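Trousers, week four

Posted 2024-07-30

I signed up for the summer robotics club at Drurnwood because the flyer said no experience needed and there would be tea. Both claims were accurate. I had pictured something with wheels. Maybe a little arena with tape on the floor, and two machines shoving each other while we shouted. I had even thought up a name for mine.

Instead we fold trousers.

Or, to be fair to the project, we teach a policy to fold trousers, and the way you teach it is by folding them yourself, over and over, with a gripper in each fist where your hands would normally be. Nkechi Onuoha runs the project and wrote the target on the whiteboard in March, before I joined: 800 good folds by the end of summer. The word "good" is underlined twice. I didn't understand the underlining until my first afternoon, when I made 15 attempts and she kept 8.

My rejected ones were rejected for reasons I would like to dispute. One was "hesitation." I was thinking! Another was "unclear intent," which my mother has also said of me, and she had twenty more years of data.

If you've never folded with grippers, try this at home: put on oven mitts, pick up two clothespins, and make a bed. You have two fingertips per side and no palm. You can't smooth anything with the flat of your hand because you don't have a flat of your hand. You learn to pinch, drag, let go, and then go back for the bit that came along when you didn't want it to. Lenni Hakala, who is annoyingly good, does a thing where he pins one side down with one gripper and pulls with the other, so the cloth stretches straight between them. I do a thing where I pick up the bedspread.

The bedspread is my own fault. We started on a table, with a plain gray mat, and the trousers behaved very well there. Then Nkechi pointed out that people mostly fold their laundry on beds, and that a policy raised on gray mats would be lost the first time it met a flower. So now we do our sessions on beds, the busier the cover the better. There was a short discussion about whether the clothes should be busy too. Imelda Macaraeg argued for dark trousers, on the grounds that everyone owns some and they're horrible to work with, and she won.

She's right that they're horrible. On dark cloth you lose the creases, you lose the pockets, and with black grippers you can lose track of where your own fingertips stop and the garment starts. I've closed on nothing and lifted it very carefully into the air. 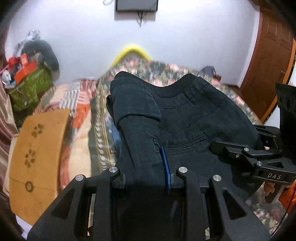

Dark trousers, patterned bed, one gripper coming in from below and another from the right.

The pocket is my least favorite landmark. It looks like a helpful thing to aim for, a tidy slanted rectangle with stitching around it, and then you get a fingertip inside it by mistake and the whole leg comes with you. Hauwa Odukoya calls this "mugging." As in, "you've mugged him again." The tally of muggings is kept on the whiteboard under the tally of folds, and I'm not going to tell you who leads it.

The waistband is better. It's thicker, it holds a shape, and it gives you something to square up against. Our agreed order (agreed after a long evening and most of a packet of biscuits) is to lay one leg over the other, straighten the crotch seam, bring the hems up toward the waist, then fold once more. Lenni wanted the hems first. We tried a batch each way. Nkechi said she didn't mind which one we used so long as we all used the same one, and then looked at me for longer than seemed necessary.

Hauwa also does the labeling, on a program called Proser that she wrote in her second year and refuses to let anyone else open. You give it a session and it chops it into steps, and she goes through fixing the steps it got wrong. It is convinced that any pause is the end of a fold. I pause a lot. According to Proser I have completed one pair of trousers nineteen times.

Last week we got to see the first trained version run. We'd given it only 80 folds, which Nkechi said was far too few and that we should keep our expectations low, so naturally everyone turned up early and Imelda brought a cake. It reached for the trousers. It took hold of a hem. It brought the hem halfway up, stopped, hovered there for a while, put it down, and picked up a small corner of bedspread.

Everybody turned around and looked at me.

I maintain that this proves nothing. But I've been practicing at home with kitchen tongs, and I can now get a pair of pajama bottoms into thirds without touching the duvet, if the pajamas are in the mood. Ysaline Moulin, who I share an apartment with, came in during this and went out again.

Next session is towels. Lenni says towels are easy, just rectangles, you can't go wrong. I've asked Hauwa to start a new column on the whiteboard.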